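About Us

Hi, I'm Binta, and I sew sheets for a living! Well, I sew some of them. These days Yetunde Akinola does most of the hems, and she's faster and straighter than I ever was, so I spend more of my week on the phone with mills and less of it with pins in my mouth.

Gasau Bedding started because I couldn't find a fitted sheet that stayed put. My mattress was one of those tall pillow-top things, and every sheet I bought would creep up at one corner during the night and slap me in the face by morning. I complained about it at work for long enough that my friend Folasade (Folasade Ibrahim, she does our books and our website now) told me to make my own or hush. So I bought 6 yards of cotton, borrowed her mother's machine, and made the ugliest sheet you've ever seen. It stayed on the bed, though. I still have it.

My sister wanted one next, then her neighbor, then the neighbor's whole bowling team – and that's how I ended up renting the back half of an old shoe repair shop in Prandham. We've still got the shoe shop's counter and we cut on it, because it's the right height and it weighs too much to move anyway.

What we make

Fitted sheets, flat sheets, pillowcases and a crib set. Everything is cotton, either percale or flannel. Percale is the crisp one that feels like a button-down shirt. Flannel is the fuzzy one, and we only run it from November until it's gone. People ask me about thread count all the time, and I'd rather talk about the yarn. A good long cotton yarn in a plain weave will outlast a cheap one with a giant number on the package. If you want the numbers anyway, call me, I'm happy to go on about it.

All our fitted sheets have elastic the whole way around, and you tell us how deep your mattress is when you order. Please measure it with your topper on! The two most common sizes sit on the shelf ready to ship, and we cut the rest after you order, so give us a couple of weeks.

Our colors have names that Ekene picked (Ekene is Folasade's brother and he has opinions). Oyewole is the deep green, and Candis is a soft yellow that I argued against and that now outsells the white. Fine, Ekene.

How to reach us

Funmilayo Edet answers the phone and the email, and she's the person to ask about returns, odd sizes, bunk beds, campers and boats. We did 2,248 orders last year and I think she remembers every one of them. If a seam goes on you, send it back and we'll sew it up for free, even if the sheet's old and the dog was involved. Wash it first, please.

The shop is open to visitors on Saturday mornings. Park around back, the front door sticks.

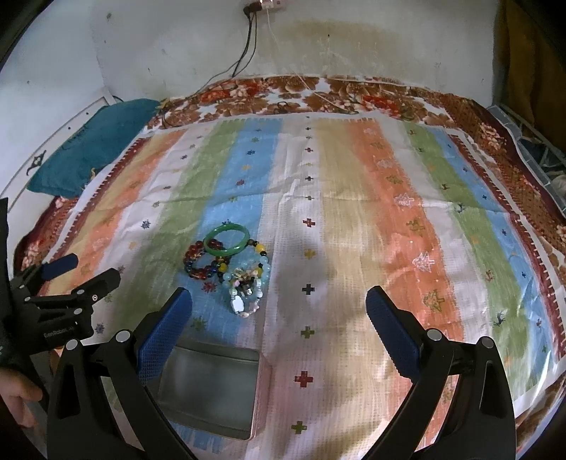
Stripes are the thing I get asked about most, and they're the thing I fussed over longest before we said yes to them. A solid sheet forgives you if you cut it a little off. A stripe doesn't, it'll run downhill across the whole bed and you'll see it from the hallway. I like a striped sheet best with something plain lying on it, the way that dark gray tray with the rounded corners does, and it's a combination I'd happily have in my own bedroom. If you're stuck between a stripe and a solid, ask Funmilayo to mail you swatches of both and leave them on your bed for a few days before you order.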